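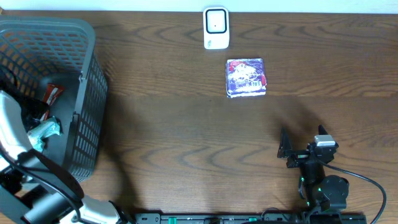
**Snack baskets for the January study weeks**

2020-11-25

The snack baskets are coming back to the second floor of Rernska House in January, and we are starting to put them together now. Last winter they were packed the night before and we ran out of half of what we wanted. Fanni Vida is keeping the list this time and would like to have most of the dry goods in hand before people leave for the break.

Each study table gets one basket. We are using the plastic mesh kind again. They are easy to wipe out, they stack, and crumbs fall through onto the table where you can see them and deal with them. The wicker ones from two years ago have been given to the plant room.

**What goes in**

Individually wrapped items only, please. Small flat packets are best. They can stand on edge along the side, and people can flip through them without unpacking the whole basket. Large bags of chips take up all the room and get crushed under whatever lands on top of them.

Good things to bring:

- crackers and rice cakes in single packets
- cookies, two or three to a wrapper
- dried fruit
- granola bars, with or without nuts (see below)
- seaweed snacks
- tea bags, if each one has its own envelope

We can't take anything homemade, anything that has to stay cold, or loose candy. Gum is also out this year. Anyone who helped clean the undersides of the tables in the spring will understand.

**Nuts**

Items with nuts go in a separate basket on the shelf by the Frimpong Room door. Mỹ Khổng will put a sign on it. If the label is in a language you can't read, leave the packet on the sorting table and don't guess. Trí Diệp and Thư Từ have both offered to look at anything in Vietnamese, and Vaida Kütt can help with Estonian.

**How to pack a basket**

Put the heavier bars on the bottom and the light packets on top. Turn the printed side out so that people can see what is left. Don't fill past the rim -- the baskets are carried down the hall two at a time and anything piled higher ends up on the floor. When a basket is full, slide it to the wall end of the table and start on the next one.

Leave out any packet with an open seal, even a small one. Crushed is fine if the wrapper is sound. Check the date before it goes in. Anything that expires before the end of January goes to the kitchen counter for whoever wants it.

We are aiming for 200 items in all, spread over 13 baskets, with a reserve box in the Ultemora cupboard for refills. Fanni will top up the tables every other morning during the study weeks. If yours is empty before then, take what you need from the reserve box and mark it on the sheet inside the cupboard door.

**Dropping things off**

The sorting table is open until 4 on working days. You can leave your bag there even if no one is around. Please put your name on it if you want the bag back. Ekovham residents can leave theirs at the front desk and we'll carry them over.

Empty wrappers go in the trash, not back in the basket. This was the main complaint last year.

Questions about the list go to Fanni. Questions about allergies go to Mỹ, who also has the key to the cupboard.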